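Moving the Gimar site to a new home

2/29/24

I spent most of this month rebuilding the website for Gimar, a small charity that runs support groups for people with sleep problems. The old site had 233 pages. Many were notices for meetings held years ago, and the contact form sent its messages to an address that had been closed.

Nathalie Arsenault and I went through every page and kept 46. It was slow work. We had two calls a week and a shared spreadsheet with a column for keep, merge or delete. Most of our disagreements were over the advice pages, which repeated each other but had been written by different group leaders who were fond of them. In the end we merged those into 8 longer pages and put the leaders' names at the bottom of each.

The main thing the charity asked for was a way to find a local group without ringing the office. The old list was a PDF. It is now a plain search by town or postcode, and each leader can log in and change their own times. I tried a map first and dropped it. It was awkward on a phone, and a lot of their visitors are up at three in the morning looking at a phone.

I also took the dark background off the diary pages. It looked good on my screen but people in the test group found the text hard to read.

Still to do: the newsletter sign-up, which is waiting on the mailing list being cleaned, and the donations page, due in April.
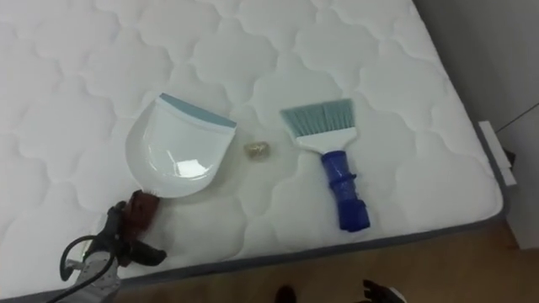 Giang Đinh: Glad the PDF has gone. Could the search also show which groups meet online? Our nearest one is over an hour's drive and I only found out by chance that they do a video evening as well.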